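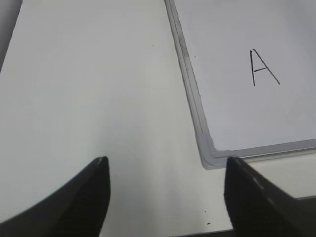
Whiteboard, aluminium frame, laid flat on the white table. One capital A in thin black marker. Faint streaks on the writing surface.

Gallery: boards and lettering, Rosser workroom

Boards are kept for short labels and lettering practice. Marker only, fine tip. Wipe with a dry cloth, then a damp one. Store flat, on shelf 2.

Page kept by Iveta Michalík. Updated 9th July.

20 shares | 2 comments

This site uses cookies. Accept

© Rosser | Contact | Back to top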